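Illska: Teaching a Simulated Arm to Carry a Drink
Project report, Robotics Workshop module, Grirkasville College
Raquel Serrano and Custódio Bastos

Why we chose this

We came to this project with rather more enthusiasm than experience. Neither of us had worked with a robot arm before the module began, and our first proposal (a whole breakfast, laid out on a table, toast included) was sent back to us with a kind note in the margin suggesting that we pick one thing from the breakfast and do it properly. So we picked the juice. We named the project Illska after a word Custódio had written on the front of his notebook, and by the time we thought of a better name it was already on all our folders.

The task we set ourselves sounds small. The arm has to take hold of a glass, lift it, carry it across a kitchen and set it down again with the juice still inside. All of it takes place in simulation, using the kitchen from the Morais set of rooms that the department keeps for student work, and our own control program, which we called Prollow.

How we went about it

We split the work in the way that suited us. Raquel wrote the part of Prollow that plans the path of the arm, and Custódio looked after the gripper and the scoring. We met in the computer room most afternoons at four, and I think we would both say that the best ideas came while we were waiting for a batch of runs to finish and had nothing to do but talk.

Each run was scored out of 5. There was one point each for reaching the glass, closing on it, lifting it, keeping it upright on the way, and letting go of it cleanly at the end. We did 3,000 runs over the whole project, in 6 batches, changing only one setting between one batch and the next so that we could tell what had made the difference.

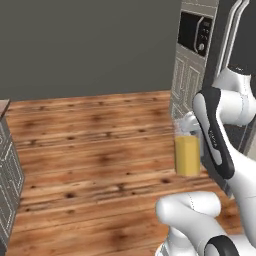
The grip gave us more trouble than anything else in the project, and we spent most of April on it. Our early version closed on the middle of the glass, where a small error in the angle was enough to push it over before the lift had begun. We then moved the hold up to the rim, with the white fingers closing on it from the side, and this left the whole body of the tumbler clear below, which made it much easier for us to watch the yellow juice on the screen and judge how far the glass was leaning. Holding it so high does bring a problem of its own, as the weight hangs beneath the fingers and can swing if the arm sets off too sharply. Raquel's answer was to slow down the first part of every movement, and although it made each run longer we were both very glad of it.

What we found

The average score went up from 2 in the first batch to 4 in the last, and we were so pleased with this that we ran the last batch again to be sure. Most of the points we still lose are in letting go. The fingers open a little unevenly — we suspect our timing and not the model — and the glass gets a nudge just as it should be standing still.

We also learnt to keep better notes. Our records for the second batch were spread over two notebooks and the back of a bus timetable, and it took us a long evening to put them together again.

What we would do next

We would like to try glasses of other shapes, and a fuller glass, and after that to find out how much of Prollow would survive on a real arm. Custódio still wants to do the toast. The program, the score sheets and our (tidied) notes are in the module folder for next year's group, who are very welcome to any of it, and who should read the file on gripper timing before they change the release speed.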